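Picnic Baskets and Pretty Cloths: our spring table gallery

Tuesday, April 19, 2022
By Emese Kelemen

Spring has properly arrived in Drarkstead, and that means it's time to get the picnic things out! Every year a few of us bring our favourite cloths, tins and baskets along to the hall, lay everything on the tables and work out what's going to travel with us when the weather behaves. I love this day more than the picnics themselves, if I'm allowed to say so.

I've put my favourites here with a few notes under each, plus some tips from the others for anyone packing a basket of their own.

The citrus cloth and the blue basket

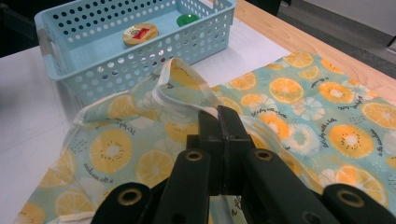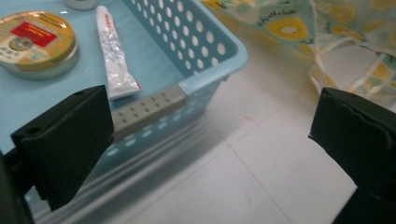 A pale blue basket full of little round holes, and a round tin with a touch of gold about it – such a cheerful pair. In the first picture you get the cloth as well, aqua with orange and yellow slices all over it, and tiny black handwriting running across on the diagonal. I think one line says something like "let's play with a kettle", and I have wanted to play with a kettle ever since.

What Margit does with her cloths

Margit Hegedűs has more tablecloths than anyone I've met and she folds every one of them the same way: in half lengthways, in half again, then rolled up from the short end. Rolled cloths come out with far fewer sharp creases, and you can tuck them down the side of a basket where nothing else will fit. She irons printed cottons on the wrong side while they're still a bit damp and says the colours stay bright for years (her oldest is a strawberry one from a holiday in Cisholm, and it still looks lovely).

If you have a plain white sheet going spare, put that on the table first and your patterned cloth on top. It hides a tatty table and makes all the colours sing!

Baskets, and why I've come round to plastic

I was a wicker person for a very long time. Then I spent a whole June scrubbing spilled elderflower cordial out of a willow hamper with an old toothbrush, and I changed my mind. A plastic basket goes straight under the tap, dries on the draining board while you have a cup of tea, and the holes mean crumbs and grass shake out over the lawn. It won't keep out the rain, of course. Zsolt Balogh lines his with a folded tea towel, and a second one goes over the top with the corners tucked in.

Light colours show the dirt sooner, but I like being able to see straight away what's hiding at the bottom. Teaspoons, usually.

Tins, tins, tins

We all have a weakness for these. Biscuit tins, tea tins, the flat ones that travel sweets come in – I have around 40 at home and I'm not sorry. A round tin is perfect for anything crumbly, like shortbread or little cheese scones. Cut a circle of greaseproof paper for the bottom and another to go between the layers, and don't put anything in while it's still warm from the oven or the lid will go all steamy inside.

Zsófia Bárány uses her smallest ones for the boring but useful bits: safety pins, plasters, matches, a stub of pencil for keeping score at rounders. Stick a paper label on the underside so you know what's in which, and the pretty lid stays pretty.

To wash an old tin, use warm water and a soft cloth and get it dry right away, with ten minutes in a cooling oven if the seams are deep. Please don't soak them! The printing can lift, and rust gets in round the rim before you know it.

Next time

We'll be laying the tables again in June, same hall, from 7 in the evening. Attila Fodor has promised his collection of enamel mugs and I've already cleared space in the gallery for them. If you've got a cloth with a good story, or a lid you can't match to its tin, bring it along. Margit would especially love to see anything with lemons on.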